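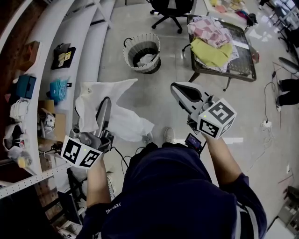 EQUIPMENT CHECKS / Pre-purchase walkround

Site: Tinwood, main room
Month: June
Filled in by: Mali Yorath
For: budget round, second pair of hand-held grippers + spares

Key: OK / ACTION / N/A. Comments please, not just ticks.

1. Grippers, left and right
Fingers, housing, cube markers: OK
Indicator lights on: OK, green both sides
Comment: Left was on cloth work when I did this, holding fine. Finger wear is the thing to watch, get a price for replacement fingers from Fanis before we order anything else. They quoted whole units only last time.

2. Cube markers
Clean, flat, no peeling corners: OK
Comment: Want 2 spare sets in the budget. Cheap compared with a lost afternoon. Penry says theirs fit, need that in writting.

3. Cables on the operator
Clear of hands and feet: ACTION
Comment: Black cable comes off the left gripper and down the body. Clip or belt loop wanted. Clirkitz do a clip pack, 10 in a pack, one pack will do us.

4. Floor, trailing leads
ACTION
Comment: White cable down to the power strip on the right, someone standing that side too. Cable cover please. 146 for the long one, price from Clirkitz, incl delivery. Would rather have that than a second strip.

5. Floor surface
Clean, nothing slippy: OK
Comment: Cloths do end up on the floor during folding. Pick up between runs. Basket stays out in the middle where people can see it.

6. Footwear
Closed shoes: OK
Comment: Trainers fine.

7. Shelving
Stable, nothing heavy up top: OK for now
Comment: Too much mixed in together. Boxes, bags, a bundle of white cables, a folder with sticky notes. If we buy a second pair they need their own shelf and it isn't going to be this one as it stands. Lidded crates, not priced yet. Ask Penry.

8. Tables
Edges clear, glass top not cracked: ACTION
Comment: Glass top is my worry. Didn't shift the cloths to look underneath so not signing it off. Would like a plain top instead, put it down as a maybe for next year.

9. Seating
Chairs out of the working area: OK
Comment: Office chair on castors kept well back. Keep it that way.

10. Charging and storage
N/A this time
Comment: No shelf for chargers agreed yet. Do this BEFORE the order goes in.

MONEY
Cable cover 146
Marker sets, clips, fingers: allow 332 until quotes are back
Second pair: seperate line, waiting on Fanis

Not to be ordered until items 3, 4 and 8 are closed.

COMMENTS ADDED AFTER

Clip pack fine by me, take it out of sundries. Can the cable cover be a bright colour? White lead on pale floor is hard to see.
Reply MY: asked, yellow is the same price.

Does the second pair need its own screen as well?
Reply MY: don't know, will ask Fanis when I chase the fingers.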